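Ticket: Teardown cell 2 stops on "part not seated"
Site: Clomska refurb floor
Opened by: second shift, bench side
Priority: Medium (was High, then somebody found the reset button)

Problem as reported

Cell stops partway through a desktop teardown and asks for a human. The human used to do the whole teardown with a screwdriver and a radio. The human now stands by to press Acknowledge, and on the bad night pressed it 13 times. Please advise whether this is the future.

Log

Entry 1. Reran the job from the Kashindye console. Same stop, same message. The message says to see the manual. The manual says to see the message.
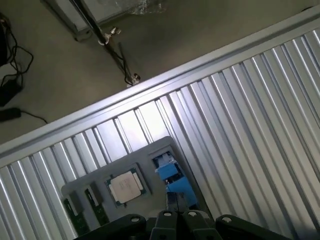

Tray position is taught once at setup and the arm trusts it from then on, which is more than it does for us. The old habit on the benches was to slide things over whenever you needed elbow room. With the tray sitting right on the ribbed metal top, the processor and memory go into their own cutouts, and a nudge to the tray moves every one of those targets together. Put it back on the taught position, cycle ran clean 4 times. Closed ticket. Felt good.

Entry 2. Reopened ticket. Same stop after lunch.

Entry 3. Checked the Skunell grip settings. Close delay was set to 300 ms. No record of who changed it, although the change was made in April and everyone remembers being on vacation. Put it back to 30 ms. Fewer stops, but still stops.

Entry 4. Asked second shift what they do between units. Answer: wipe the bench, tray included, with feeling. This is in the cleaning checklist, which was written for benches with people at them. Wiping moves the tray. Moving the tray stops the cell. The checklist gets signed every time – we are very compliant.

What to do until the clamps arrive

1. Do not wipe the tray during a run. Wipe around it.

2. If you have to lift the tray, run the position check before you press Start. Pressing Start harder is not a position check.

3. Before acknowledging a stop, look at the tray and see that the drive is upright in its slot, the processor is down in its pocket and the card is standing at the edge nearest the case.
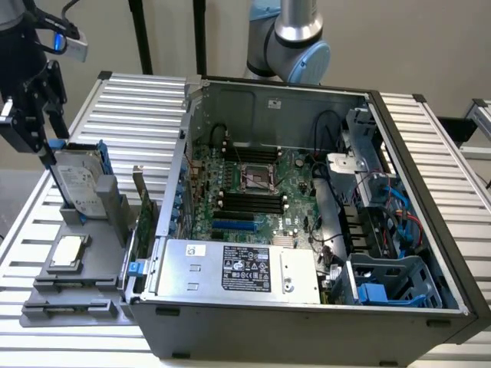
4. Write down each stop, with the time and which part. "Again" is not a part.

5. Flavamix wipes stay on the cart. They have been living on the controller.

Staffing note, since it was asked in the ticket: the stand-by job is being rewritten to include teaching positions and changing grip settings, with the login to do it. Until then, call us and we will come over and type the password.

Status: open, waiting on clamps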